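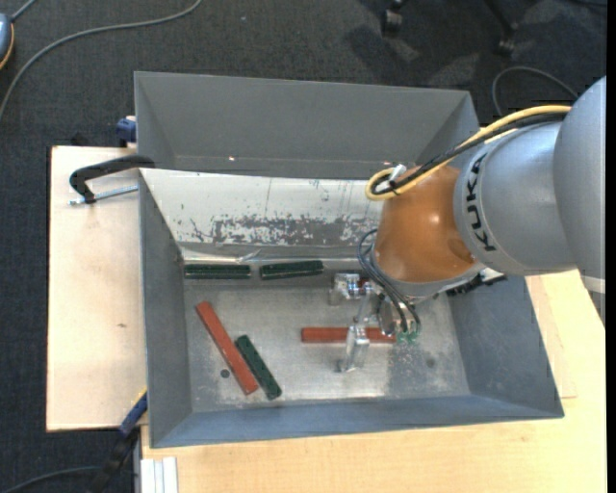 Review: the Trostier snap press, after a winter of pouches

I held out against buying a snap press for years. I had the little pliers, I had the hammer-and-anvil set that came in a plastic box, and I had a dent in the dining table from the hammer-and-anvil set. Then I agreed to make 22 zip-and-snap pouches for a friend's shop, and by the fourth one my right hand had resigned.

So, the Trostier. It costs $149, a lot of money for something that squeezes two bits of metal together. It's a bench press with a long handle, it weighs about as much as a well-fed cat, and it comes with dies for three sizes of snap. Dies for magnetic closures and eyelets are extra, naturally.

Setup

The instructions are one folded sheet with drawings of a man who is happier than I was. The lower die drops in and the upper one is held by a set screw. Tighten that screw more than you think you should. I didn't, and the die fell out into a lap full of quilting cotton, taking a snap cap with it. I found the cap in October, in a slipper.

How it sets a snap

Very well, I'm sorry to say, as I was hoping to send it back. Through two layers of cotton and one of medium interfacing, every snap went in straight and stayed there. Through waxed canvas it wanted a firmer pull, and at the spot where the seam allowance stacks up I had 5 failures before I gave in and trimmed the bulk first. You should trim the bulk first anyway. I know this. I have told other people this.

Punch your hole before you press. The Trostier claims its dies will pierce light fabric on their own, and they will, in the way that a toddler will open a letter. I used a cheap Jenia hole punch on a scrap of cutting mat and got much cleaner results.

The handle is the best part. It's long enough that you lean on it and let your shoulder do the work. My thumb has stopped clicking.

What I don't love

The base has four rubber feet, and one of mine came off in the first week. The finish on the dies will mark a shiny cap unless you put a bit of felt in there – I cut a circle from a craft sheet and it has lasted fine. And the storage tray for spare dies holds them all as long as you never pick it up.

Compared with the others

Dale MacPherson in my sewing group has the Chisholm, which is lighter and folds flat, and she lent it to me for an evening. It's nice on a single layer of cotton. On the canvas it rocked, and I ended up standing on a step stool to get over the top of it. If you only make bibs and baby things, save the money and get that one.

I used Hidier snaps throughout, plus one bag of unbranded ones that bent if you looked at them. The press can't fix a bad snap.

Score: 8 out of ten. It loses a point for the foot and another for the tray.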